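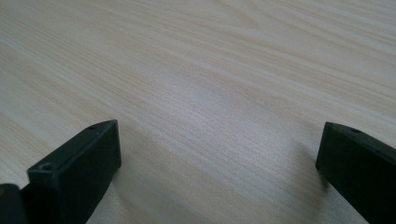 Cauã Honorato wrote in after my last post to ask why anyone would keep a paper household ledger when the bank does it for free. He meant it kindly, I think, and he went on to say that he gave up on his own after one winter and doesn't miss it. I wrote him a short answer and then kept adding to it, so it has become a post.

I have kept the ledger since April of the year I moved to Valtham. It is a plain ruled book with a green cloth spine. I bought it at the stationery counter in the pharmacy on Mill Street, which also sells birthday cards and reading glasses. It cost more than I wanted to pay for a book with nothing in it, and that price is the first line on the first page.

The bank does keep a record, that's true. Mine shows a date, the name of whoever took the money, and the amount. What it doesn't show is what I bought. A line from the hardware store tells me I was at the hardware store. It might have been furnace filters or it might have been a hanging fern. A year later I can't tell, and those are two very different purchases when I'm trying to work out what the house costs to run.

The other thing is cash. I still use a fair amount of it. The farm stand on the Wivex road takes only cash, and so does the man who sharpens my mower blade, and I pay my neighbor's daughter in cash when she feeds the cat. The bank sees me take out 200 dollars and after that it sees nothing.

So the book is where the cash goes. I take out the money, I write it down as money in my wallet, and then I write down where it went. At the end of the month I count the wallet and compare. It rarely matches. When it's off by 20 dollars I go back through my coat pockets and the cup holder in the car for receipts. If I can't find the reason, I write "lost" and move on. I used to spend whole evenings on a small difference. I don't do that now.

My setup is simple. The date goes in the left column, then what I bought, then which of the groups it belongs to, then the amount. I have four groups: house, food, car, and everything else. I started out with 21 of them. I had one for stamps and one for shoe repair. I had "gifts, family" and "gifts, other," and I would sit there trying to decide which one my cousin's ex-husband belonged in. By summer I was putting off the job because sorting took longer than writing. I drew a line across the page, cut it down to four, and have not changed it since.

People will say four isn't enough to learn anything. In my case it was plenty. The food number was the one that surprised me. I cook most nights and I thought of myself as careful, and then I added up a month and found that the small stops on the way home came to nearly as much as the big weekly shop. Bread, a lemon, a bag of salad, and each time something else because it was next to the register. I didn't make a rule about it. I did start keeping lemons in the house.

The car number taught me less. It goes up when the car breaks. I drive to Evport and back for work, the road is bad for the whole stretch past the feed store, and I go through tires. Writing it down didn't make the tires last longer. It did mean that when the mechanic told me I'd had the front pair replaced not long ago, I could look up the date and tell him which ones they were. He was thinking of a different car.

I've had a number of questions about when I do it, so I'll answer that too. I do it after supper, before the dishes. If I do the dishes first I sit down on the couch and it's over. The receipts go in a cereal bowl by the door all day, and I bring the bowl to the table, write everything up, and throw the receipts away unless they're for something with a warranty. Those go in a large envelope taped inside the back cover. On most nights it takes less time than boiling an egg. If I've been traveling it takes longer and I get some of it wrong.

Pencil or pen is another one people ask about. I used pencil for the first year, and the facing pages rubbed together until the early months were gray and hard to read. Pen since then. If I make a mistake I put one line through it and write the right number above. My mother kept accounts for a lumber yard and that was how she was taught to do it, so you could always see what had been there before. I never asked her much about that job while I had the chance. I do remember that she wrote her sevens with a bar through them and her ones with a flag, and that she could add a column upside down from across the desk.

I add by hand first and then check with a calculator. There's no good reason for the first step except that I like it, and I've gotten quicker. In the first few months I was wrong more often than right. The usual mistake was carrying, or reading my own four as a nine.

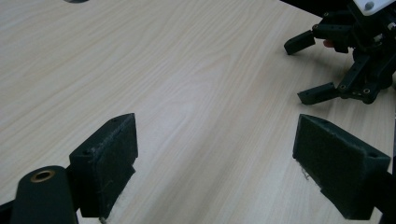

One reader asked whether I had ever tried doing the whole thing on a spreadsheet, and said that a person who can fill in a ledger every night can certainly fill in a spreadsheet and have the adding done for them. I did try. I kept one going for most of a winter, side by side with the book, to be fair to it.

The spreadsheet was better at adding and better at showing me a year at once. I made a chart of the heating oil and it was a nice chart. But the computer is upstairs, and it wants updates, and once it's on I look at other things. I would go up to enter a bag of potatoes and come down much later having read about a ferry that sank before I was born. By the end of that winter the book was up to date and the spreadsheet was a couple of weeks behind, and I had begun filling it in by copying from the book. At that point it was extra work and I quit.

If you like spreadsheets, use one. I don't think the paper matters very much. What has mattered for me is that the record is in my own words. When I write "paint for back steps, wrong color," I remember the color, and I remember going back the next day. The card statement for that week has the same store on it twice and no hint of why.

There is one group of entries I go back to more than I expected, and those are the notes in the margin. The margin on this book is wide, and early on I started using it for things that weren't money. First frost. The day the furnace man came and what he said about the belt. The name of the roofer, who was good, and the name of the first roofer, who was not. When the water heater started making its noise again I knew I'd written something down the last time. I found it next to a line for cat food: "Drain it, dummy." I drained it and the noise stopped for a while.

Some practical points, for Cauã and anyone else thinking of starting or starting over.

Start in the middle of a month. If you wait for January you'll have lost interest by the time it comes.

Don't try to catch up. If you miss a week, leave a blank line, write "missed," and pick up from today. I've tried to rebuild a missed week from memory and I'm sure half of it was wrong. It also put me in a bad mood toward the book.

Leave out any purchase you would be embarrassed for someone else to read, or give it a plain name. I live alone and I still write "misc." now and then. The total is what counts.

Write down what came in as well as what went out. I left that off for the first two years because my pay is the same each time, and then I sold the old canoe and some lumber and had no record of what I got for them. I think I let the canoe go too cheaply, but I can't prove it.

Buy the second book before the first one is full. The pharmacy stopped carrying mine. I had to order the next one through a shop called Wi, and it came with narrower lines and a much smaller margin, so my notes for that year are cramped and I gave up on the frost dates altogether. I've since gone back to the wide kind and bought two spares. They're on the shelf over the washing machine, still in their paper.

As for whether it saves money, which was really what Cauã wanted to know, I can't say for certain. I spend less on food than I did. I spend more on the house, but it's an old house and the steps needed doing. I've never been good at thinking about money in general, and I'm a little better at it when it's a list of things I remember buying.

I'm closing out the spring pages this week. The house column is ugly because of the gutters. I still have to find out what I did with the receipt for the downspouts, which isn't in the bowl or the envelope, and I'd like to have it before I call them about the one that leaks.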